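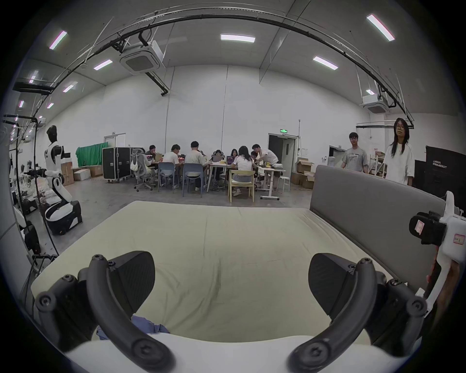
Blue cloth on the cream mattress, grey upholstered headboard to the right.

Visit report: viewing of the Radulović stoneware at Sivell, 26/05/2024

The Radulović collection goes to sale at Sivell in one session of 349 lots, nearly all of it high-fired stoneware, with a small group of earthenware tiles at the end. I attended the general viewing and then a handling session of 60 minutes led by Uchenna Chukwu, who catalogued the vessels. The notes below cover the handling session first and the cabinets second. Estimates are in the printed catalogue and are not repeated.

Handling took place at a padded bench, one vessel at a time, rings and watches off. Pieces were passed by setting them down, never from hand to hand. We were given 11 vessels: four bottles, three lidded jars, two bowls, a ewer and a square tray. Each was looked at in the same order: foot, wall, rim, interior, and only then the decoration.

The first bottle, lot 23, is thrown in two sections. The join can be felt inside the shoulder as a low ridge, slightly off level. Outside it has been turned smooth and would not be noticed. The foot ring is narrow and cut with a bevel on the outer edge, and the base carries the Brikside mark, impressed before the biscuit firing. The left half of the mark is shallow. Chukwu considers this normal for the pottery's middle period, when the stamp was worn, and has found the same weakness on other bottles in the collection.
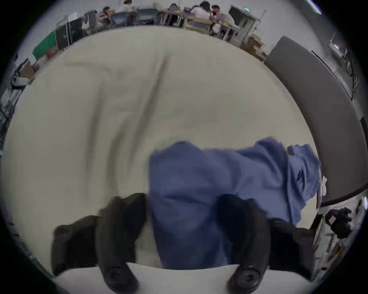

Glaze thickness was the main topic of the second half. On the lidded jars a cobalt-bearing glaze was poured over the shoulder and allowed to run, and it has collected above the lower band in a roll that is almost black. On the raised parts it breaks to a thin grey-blue. The effect is easy to misread as two glazes. The crumpled blue cloth in the photograph makes a fair comparison: one colour throughout, but darker in the folds near the right. On the jars the change in tone comes from depth of glaze as well as from the modelling, so it remains visible under flat light. Lot 88 shows this best. Lot 89 has the same glaze, underfired, and the surface is dry to the touch near the rim.

The lids deserve a separate note. Two of the three sit correctly. The third, on lot 91, rocks when pressed at one side, and the unglazed seating is paler than that of the jar. The catalogue gives it as "associated", meaning of the right type but probably not made for this body. I agree with that wording. A matching lid should show the same flashing from the kiln at the point of contact, and this one shows none.

The ewer, lot 112, has a restored spout. Under the ultraviolet lamp the repair extends up to 70 mm from the tip, further than I would have judged by eye. The overpaint is well matched in colour and too glossy.
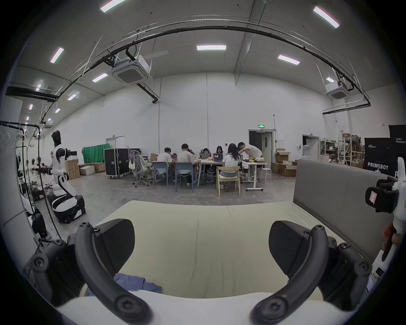

The handle of the ewer is original and sound. It was pulled from the body and not applied as a finished strap, which can be seen in the way the ribs start thick and thin out towards the lower attachment. A firing crack at the upper attachment has been filled by glaze in the kiln and is stable. The condition report lists it correctly as a firing fault and not as damage.

In the cabinets the pieces are arranged by glaze and not by date, a sensible choice for a collection in which few things are dated. The tenmoku bowls are on the lowest shelf and are poorly lit. Anyone interested in those should ask for them to be brought out. The ash-glazed bottles are well placed at eye level, and the pinholing on lots 140 to 146 can be judged without handling.

The tiles were sold to the collector as the work of Atarura, a decorating workshop that bought in its blanks. The backs bear this out – three different patterns of keying are present on tiles of one design. The tube-lining is even in width and breaks only at the corners. Several have edge chips under the frame line, and two have old cement still in the keying.

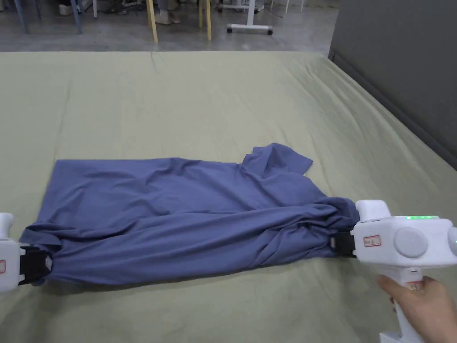
Does crazing in the glaze count as damage for the purposes of the condition report?
It depends on when it arose. Crazing that developed through the fit of glaze to body is recorded under the general description. Crazing that radiates from an impact, or has taken up staining from use, is recorded as a condition point.

Condition reports for single lots can be requested until the evening before the sale. Vessels are lifted from the cabinets by staff only. The ultraviolet lamp stays at the desk by the tile display and has to be asked for.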